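Intro to Automation
Course Handout 6: Notes on the Drandeo open day
Home | Syllabus | Handouts | Labs | Contact

We use cookies to remember your login. By staying on this site you accept them.

These notes go with the visit to Drandeo in March. Read them before the lab, even if you came along. Drandeo works on arms that handle household items, and the demonstration used ordinary dishes and kitchen rooms in place of a factory cell. The first part dealt with approach: how the two fingers come down to a plate or a mug, and how far apart they should be when they get there. 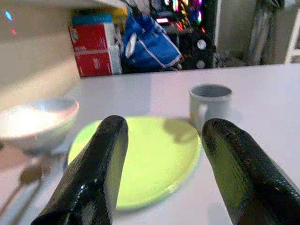

By the Automation Course Staff, Provgate Technical College
March

A plate is a hard first object. It lies flat, so the fingers have very little height to work with, and the rim is the only part worth holding. With the fingers open on both sides of a lime-green plate, the arm still has to settle two things: how low to go, and when to close. Going too low means touching the table. Drandeo's staff said they set the height first and do the closing as a separate step. Use the same order in your lab write-up.

Neighboring objects matter too. A mug standing just behind the plate limits where the right finger can go. Mark any such object on your sketch before you plan a path.

The second part was about handles. The control software is called Mostelen, and it stores a short list of grasps for each type of object. For a mug there are 2 on the list, one across the body and one on the handle. The handle grasp keeps the fingers out of the opening, but the weight then hangs to one side and the mug can tip.

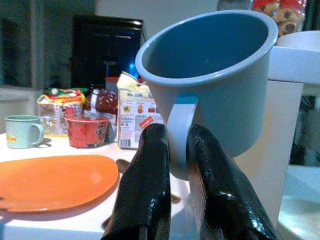
Why does a mug tilt when it is held by the handle?
Its center of mass is off to one side of the grip, so gravity turns it about the fingers until friction or a firmer squeeze stops it.

Students asked how much practice data goes into one task. For the mug task the answer was 800 recorded runs, with 100 more set aside for testing. Of those 100 test runs, 19 failed. Staff sorted the failures by cause, and slipping at the handle was the largest group. Work out the success rate yourself and bring it to the lab.

The last part covered moving between work areas. Yusuf, the project that pays for the kitchen work, asks for tasks that go past a single table. A counter, a sink and a floor all sit at different heights, and an arm that does well at one may not reach the next.

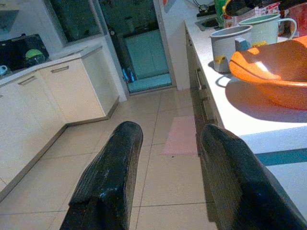 For this reason the path is planned in two stages. The first brings the gripper to a safe point near the counter with the fingers open. The second is slower and ends at the object. Keep the stages apart in your diagrams and label the safe point S.

For the lab:
Draw a top view of a counter with three objects on it.
Choose one object and mark two possible grasps.
Say which grasp you would try first and why.
Give one way each grasp could fail.

Hand in the sketch at the start of the lab. Late sketches go in the box outside the lab office before 4 p.m.

Handouts | Previous | Next | Back to top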